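1/ Finished the tram for Pleluditz last night. More than 30 evenings on one vehicle that crosses the shot for 2 seconds, and in fog.

2/ Pleluditz is a short about a town where the last tram never stops running. I'm doing vehicles. Zihan Long is doing the town, so if the rails don't line up with the street, write to Zihan.

3/ Started with the blockout, boxes and cylinders only. Sent it to Jinfeng Lei, who asked if it was a toaster. Moved the headlight down. Still a toaster, but one with a headlight.

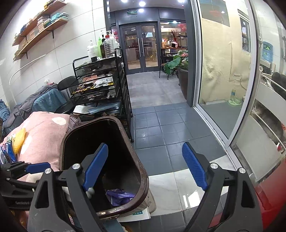

Purple bag in the bin, Monday, May 3, 2021

4/ On to the high poly. I modeled 289 rivets as real geometry and then baked them into a normal map, where they look exactly like the rivets from the free brush pack I already had.

5/ UVs. I put off the UVs for so long that Yuzhen Li offered to do them in exchange for my never mentioning UVs again. I said no out of pride. I regret the pride.

6/ The undercarriage has its own texture set. The camera never goes lower than the door handles. Gervasio Lagos (lighting) knew this in August and let me carry on.

7/ Paint: base green, then a dirtier green, then edge wear, then take off most of the edge wear. If every corner is chipped it reads as a tram that has been attacked by a cheese grater.

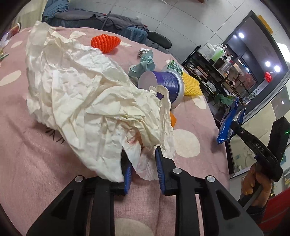 Issue 2, p. 30

8/ Somebody asked about the number on the side. It's 918. It was the file version when I made the decal and I forgot to swap it. Lingyun Lü has now put 918 in the script, so I guess it's lore.

9/ Cloth seats: one fold sculpt, mirrored, rotated, used for every seat in the car. Passengers cover most of them. Thank you, passengers.

10/ Things I'd do differently: check the camera path first. Name my layers. "green_final_new_USE" is not the one you should use.

11/ Next up is the ticket booth for the Andevport stop. It's a box with a window. I've told everyone it'll take a weekend and Gervasio has started a pool.

12/ Wireframes when I've hidden the bit by the rear door.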